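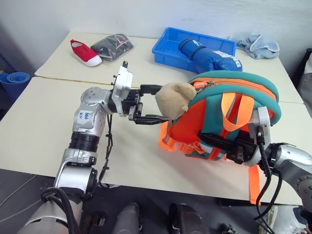
Bench rules, second go

Takix newsletter, June 16, 2020

Quick one this month, we're mid-move and half my notes are in a box. The bench rules got rewritten. The old sheet ran to 41 points and people were skipping to the bottom and signing. New sheet has 20. Read all of them please, it takes less time than making coffee.

The ones that changed most:

Two arms on one item. Both grippers start at the low force setting, always. No raising force on one side while the other is still closing. If the item stretches between them, stop and open the right one first, then the left. Same order every time so whoever is standing there knows what's coming.

Straps, loops, laces, drawstrings. Anything that can hang off the table counts as a snag hazard. Backpacks are the worst for this. Check where the long strap is before you enable the arms and check again after every re-grip. A strap over the front edge is allowed, a strap near a cable is not.

Sewn-on parts. Ears, plush heads, badges, zipper pulls. Light grip only, and never use one as the lifting point for the whole bag. The Pirzada people asked for this in writing and they're right.

Cables. Every cable on the arm gets a look before the first run, full reach, slow speed. If a loop catches or goes tight anywhere, log it and don't run. Tape is not a fix. I will keep saying this.

Items waiting their turn go along the far edge, spaced out, nothing stacked on the path of the forearm. Soft stuff too. A towel in a joint is still a stoppage.

Labels. Handwritten is fine as long as its legible and matches the log. If you swap a segment, new label the same day.

Hands. No reaching in while either arm is enabled, even if it looks parked. Stop button first, then reach.

We logged 1,070 runs under the old sheet with 6 stoppages written up properly. I don't beleive the 6. A stoppage you cleared in ten seconds goes in the log too, nobody gets in trouble for it.

Bovomix and Fluron sites switch to the new sheet by the end of June. Printed copies at each bench, sign on the back. Questions to Shoaib Kazmi, email is best, phone is patchy till the move's done.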